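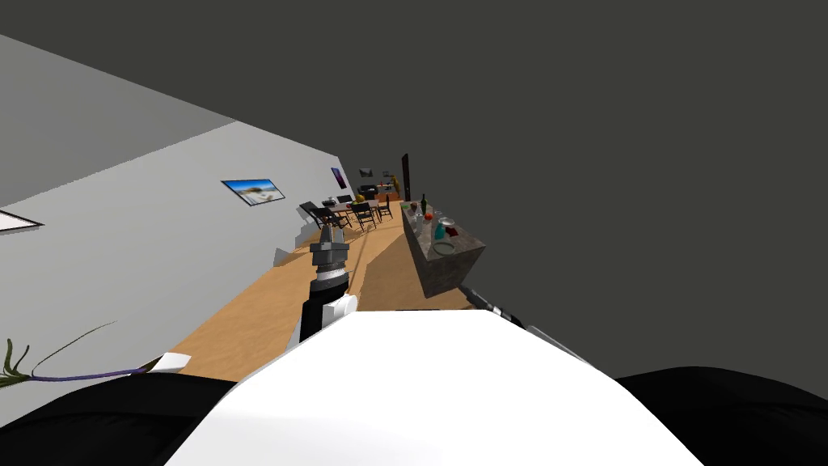
Ticket 2043, left arm drifts when I teleop the sim kitchen. Hi Finbarr, me again! I'm recording demos for the Lalletti task, and about 20 seconds in, the left gripper starts creeping even though my hand controller is sitting still on the desk. The head view is tilted pretty hard too, so the floor runs uphill past the island, and lining up on the green bottle gets really confusing. I restarted the session, re-zeroed both controllers and swapped the batteries. Same creep every time (the right arm is fine, weirdly).

Update, Mar 7, 2019: Teresa Costello had me turn the smoothing window down from 240 to 15, and wow, much better. I still get a little wobble when I let go of the trigger, so I'm throwing out those takes for now.
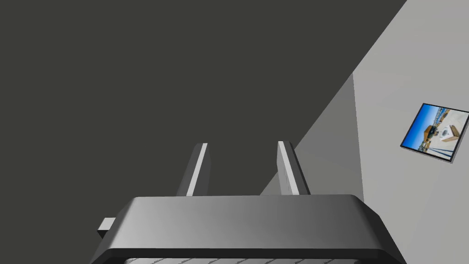 Wrist view, fingers open, nothing between them.

Could you check whether the Drirketti driver is sending old poses after a trigger release? I can send logs, just tell me where to put them.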